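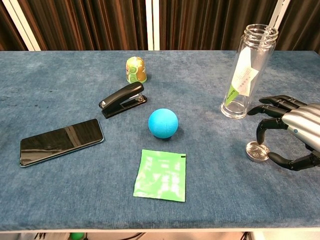
Hicham Filali asks if it is true that a felt table cover must never touch water. He has read it on many pages, and his own cover is now gray in the places where the elbows rest. My reply to him became long, so I put it on this page together with my other notes on felt and brushed cloth.

Water by itself does little harm to felt. The harm comes from heat, from rubbing, and from soap which stays in the cloth. If the felt is wool, hot water with rubbing will make it shrink and become thick, and you can not bring it back. If it is polyester or acrylic it will not shrink so easily, but a hot iron can melt the surface and leave a shiny mark. So first find out what you have. If the label is lost, pull a few fibers from the underside and put them in a spoonful of cold water. This test tells you only if the color runs, but that is the thing you want to know before you wet a whole cover.

Dry cleaning first

Most of what we call dirt on felt is dust and lint. I take it away dry, in this order.
Shake the cover outside, holding it by the short side.
Lay it flat and brush with a soft clothes brush, always in one direction.
Press a lint roller down and lift it. Do not roll it back and forth, it pulls up the fibers.
For crumbs, use the vacuum cleaner on the lowest power with a thin stocking over the nozzle.

After brushing, look at the cover from two sides of the room. Brushed cloth looks lighter or darker when the fibers lie in different directions, and many people try to wash out a patch which is only fibers lying flat. My neighbor in Brincombe washed hers three times for such a patch.

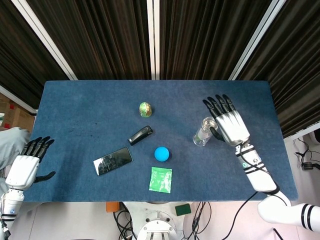 Felt cover, blue-gray, with darker specks on the left half.

Spots

Fresh spill: lay a white cotton cloth on it and press with the palm. Change to a dry part of the cloth and press again. Never rub.

Candle wax: wait until it is hard, break it with the back of a spoon, and brush away the pieces. If a greasy ring stays, put cornstarch on it, leave it overnight and brush it out in the morning.

Ink: I did not find a good way. Alcohol on a cotton bud takes out some ballpoint ink, but it can also take the color. Try under the hem first.

Old gray marks, as in the question of Hicham: mix a few drops of dish soap in a bowl of cool water, use only the foam, and dab it on with a sponge. Then dab with clean water, then with a dry towel. Do it at most two times in one day.

Washing the whole cover

I do it once a year, usually in March. In the bathtub, cool water, a small spoon of wool detergent, 60 minutes of soaking and no wringing. I let the water out, press the cover against the bottom of the tub, and fill again until the water is clear. Then I roll it in two big towels and lay it flat on a drying rack. It needs nearly two days. Do not hang it with clothespins, the corners become long like ears.

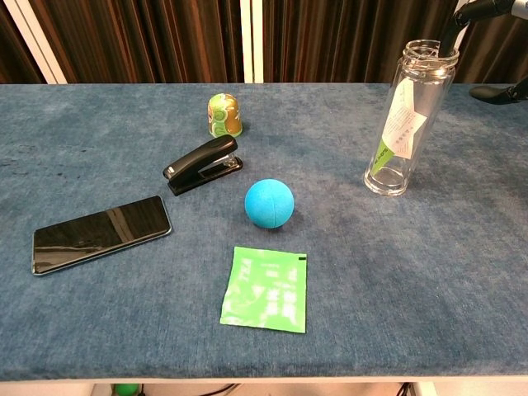
Table cloth with a brushed look, lighter and darker patches of blue.

Against wrinkles and slipping

Felt should be stored on a roll, not folded. I use the cardboard tube from a carpet shop, wrapped in an old pillowcase. If you already have a fold line, hold the steam iron above the cloth without touching and smooth it with your hand when the steam is gone. Be careful with the fingers.

A cover that slips needs something under it. The rubber net which is sold for rugs works well, cut a little smaller than the table top. Wait with it if the table was newly varnished, the rubber can stick to fresh varnish.

Samer Chamoun has written to me that he puts cedar chips inside the tube against moths. I have only used lavender bags, which I change every spring, and until now I have no holes.

Last changed on 1st March. The part about wax is new.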